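Notícias da oficina de encadernação

Caros sócios e amigos,

Escrevo esta rubrica pela terceira vez em português e peço já desculpa se algum verbo ficou no lugar errado. A Dewanti Oei leu o texto antes de mim para corrigir os acentos, mas as opiniões são todas minhas.

O armário do papel

Durante o verão arrumámos finalmente o armário do papel. Tínhamos ali folhas compradas por pessoas diferentes, em anos diferentes, e ninguém sabia bem qual era o sentido da fibra de cada uma. Agora cada pilha tem uma seta a lápis no canto. Peço que não a apaguem e que, se cortarem uma folha ao meio, façam outra seta na parte que volta para o armário. Quem já colou uma guarda com a fibra atravessada conhece o resultado: a capa dobra como uma telha e não há peso que a endireite.

O papel mais grosso, que veio da casa Wernivon, ficou na prateleira de baixo. É bonito, mas quebra na dobra quando o tempo está seco. Eu passo primeiro a dobradeira com pouca força e só depois vinco a sério. O Dimas Harahap prefere humedecer a linha com um pincel muito fino. Experimentámos as duas maneiras no mesmo caderno e a discussão continua aberta.

A mesa e o que pomos em cima dela

Alguns sócios perguntaram como devem proteger a mesa em casa. Uma base de corte é suficiente para quase tudo, desde que não se mexa. Se a base escorrega um milímetro, a lâmina também escorrega, e uma capa de linho custa demasiado para isto. Pode-se prender os cantos com fita de papel, que sai sem levar o verniz, ou pôr por baixo uma folha de borracha fina. Antes de cortar, passem a mão pela superfície. Um grão de cola seca debaixo do papel faz uma marca que só se vê quando o livro já está pronto.

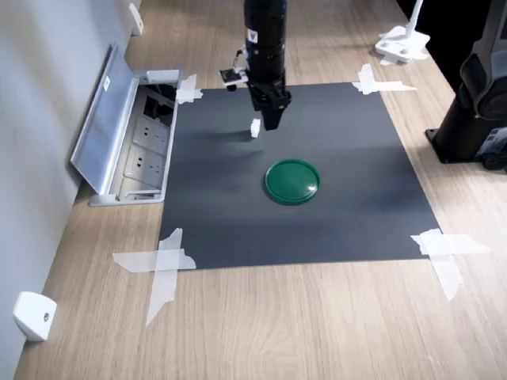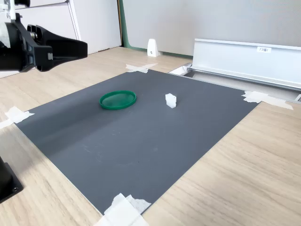

Nas duas fotografias, o tapete escuro sobre a mesa.

Cola: menos do que pensam

A cola de amido que fazemos na oficina dura poucos dias no frigorífico. Por favor, escrevam a data na tampa do frasco. Em setembro deitei fora dois frascos sem data, e um deles já tinha cheiro. Para as lombadas continuamos com a cola branca, diluída até cair do pincel num fio e não em gotas. Aplica-se do centro para as pontas, e deixa-se o livro em paz debaixo dos pesos até ao dia seguinte. Eu também tenho pressa de abrir – é um defeito que nunca perdi.

O livro de registos da Hustgate

Muitos perguntam pelo livro de registos da antiga papelaria Hustgate, que nos foi confiado para restauro. Tem 51 folhas, quase todas inteiras, e a costura original aguentou melhor do que a capa. Vamos guardar os fios antigos num envelope, junto com o livro. A lombada nova será em pele de cabra, num castanho mais claro do que o antigo, para que se perceba sempre o que foi feito agora. O trabalho deve ocupar-nos o outono inteiro e quem quiser assistir pode vir, mas sem café na mão.

Próximo encontro

Encontramo-nos no dia 27 de setembro, na sala do costume, para coser cadernos sobre fitas. Tragam agulha, linha encerada e um livro que não vos faça muita pena. Há dobradeiras para emprestar. Quem precisar de cartão para as capas deve avisar a Dewanti antes, porque a guilhotina grande só trabalha quando ela está presente.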